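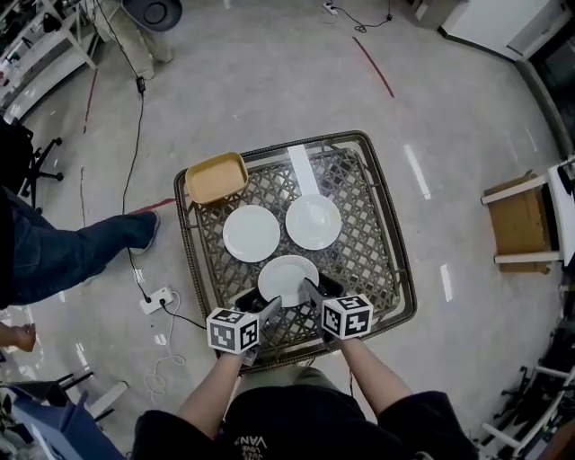
La cantine de Keduven change de formule

Ça y est, c'est voté ! À partir d'avril, le restaurant associatif de Keduven passe de 2 à 4 soirs d'ouverture, et je peux vous dire que j'attendais ça depuis un bon moment (mes enfants aussi, surtout pour le dessert).

J'y suis passé hier vers 19 h, en pleine préparation du service. On m'a confirmé que le repas complet reste à 12 euros, café compris. Le menu, lui, va tourner davantage - des soupes de saison, un plat de poisson par semaine et une soirée espagnole avec des recettes ramenées de Cáceres, notre ville jumelle. J'ai goûté les migas, ces miettes de pain frit à l'ail et au paprika : j'en ai repris, forcément.

L'association compte désormais 455 adhérents et la salle affichait souvent complet cet hiver. Pour agrandir, elle récupère l'ancien local de la mercerie Jalitgate, juste à côté, avec une porte à percer entre les deux. La mairie met 800 euros pour la peinture, le reste vient des cotisations et de la brocante d'automne.

Côté réservations, tout passe par le site Istenora, ou par téléphone l'après-midi si, comme moi, vous préférez parler à quelqu'un. Pensez à signaler les allergies au moment de réserver. Les habitués du mardi gardent leur créneau, les nouveaux soirs seront affichés sur la porte avant la fin du mois.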